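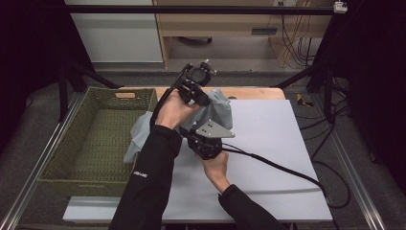 Ticket: gripper width drifts on cloth episodes
Project: Pastesari
Opened by: Floarea Matei
Status: closed, grudgingly

Floarea: Replayed 200 handheld cloth demos from June. In 37 the policy thinks the jaws are open while they are plainly holding cloth. It lets go with great confidence.

Traian: Recalibrated. Now 22 bad ones. Progress, of a sort.

Yoon-hee: Width is logged on a different clock than the video. Thin objects suffer most. Cloth is nearly all thin.

Floarea: Resynced on the jaw-close event and retrained on all 2,554 episodes. Zero early releases on replay. Basket task still misses when the cloth snags on the rim, but that's a separate ticket and I'm not opening it before lunch.

Traian: Opened it for you.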